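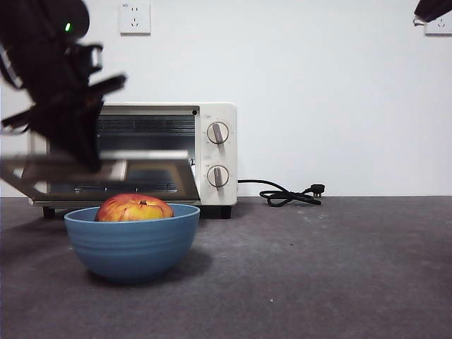 OK, toaster oven thread, as promised. We had a proper fault on the door task and I have learned more about hinges and force limits than I ever thought I'd enjoy. Strap in!

Background for new followers: the job is to open the door, take the apple out of the bowl, put it on the rack, close the door. Oven stays unplugged the whole time, no heat anywhere near this work. The arm had been doing it nicely for days.

Then on run 43 it pulled the door down and just kept going. Past the stop. The whole oven tipped forward onto its front feet and the arm carried on pushing as if all was well with the world.

Sarita Goel hit the e-stop. Fantastic reflexes. Oven rocked back, the bowl got a nudge, apple survived. No one had a hand in there, and the rule about standing behind the line with your thumb on the button has never looked better to me.

First guess was the policy. It's always the first guess, it's the new exciting bit, so it cops the blame. We replayed the commands and they were fine! It asked for the door to go down to the stop and hold. Same as the 42 before it.

Second guess was the gripper slipping on the door edge. Spent a whole arvo on that one. Swapped finger pads, cleaned everything, felt very productive, changed nothing.

Killian Barbier is the one who pulled the torque logs and lined them up against the joint positions. Wrist torque reading during the push: flat. Dead flat. A door hitting its stop should give you a lovely big spike and there wasn't even a pimple.

So the arm couldn't feel the door. The limit was set, the limit code was running, and it was checking a number that had stopped updating. I yelped when I saw it (sorry, downstairs).

Cause: the Stasetti driver on the wrist sensor. If it drops a packet it republishes the last good value, with a fresh timestamp. FRESH. So our stale data check looked at the timestamp, saw something nice and recent, and waved it through.

I love this kind of bug. Two sensible-looking decisions by two sets of sensible people and together they make a blindfold.

Why did it start dropping packets? Cable. There's a tight bend where it runs past the elbow and the fast swing down to the door flexes it right at the connector. We could make it happen on the bench by wiggling it with a pencil.

Fixes, in order of how quickly they went in:
New cable with a bigger loop of slack and a proper strain relief. Ten minutes, should have been there from the start, that one's mine.

Driver now passes through the sensor's own packet counter. If the counter hasn't moved for 12 cycles the arm stops. We pulled the plug on the sensor mid-swing to test it and it stopped so crisply that Sarita clapped.

Also added a dumb backstop: if the door joint estimate goes past the stop angle, halt, whatever the torque says. Belt and braces. I'd put this on any hinge job now.

And we slowed the approach down. It was quicker than it needed to be near the door – looked great, bought us nothing.

Since then, 1,000 door cycles and the oven hasn't budged. Going for 2,000 before we let it back on the full task. Counter fix is going upstream as well, once I've written it up so someone other than me can follow it.

If you're running the same sensor, go and unplug it while your arm is moving slowly in free space and see what your code does. Then tell me, I really want to know!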